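Prarwood Table Cloth, Teal Blue

I'll admit I bought the first one of these for myself! My old table had seen better days and I wanted something dark enough to hide it, but not black (black shows every crumb, trust me). The teal won, and it's been on the shop page ever since.

It's cut for a rectangular table with rounded corners, so you don't get those pointy bits sticking out where people walk past. I use mine for pretty much everything – snacks, a bottle of water, a power strip when we all need to plug something in, the odd plush toy that never made it back upstairs. The color makes small things easy to spot, especially anything white or yellow.

Washing is simple. Cold water, a mild soap, hang it up, and iron it on low if you're fussy like my friend Sobia Ansari. I'm not, and I just smooth it out with my hands while it's still a bit damp.

Item number 2484. Orders ship in 3 days, and if you want a different size, write to Chantelle Moodley at the shop before you order and she'll tell you what we can cut. We're out of the gray one until February, sorry! The teal is in stock and I've got plenty – come and get one before I start putting them on my own shelves too.

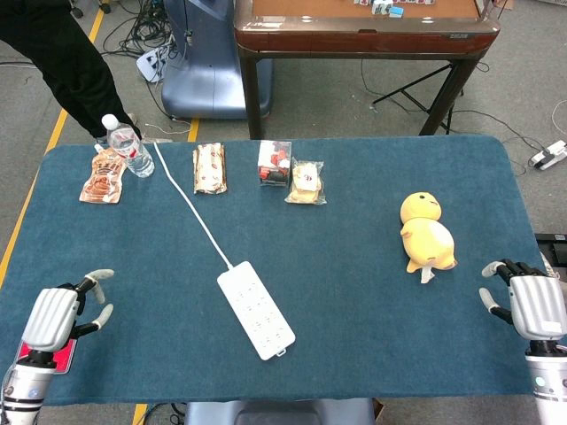 Page last changed: February, 3 pm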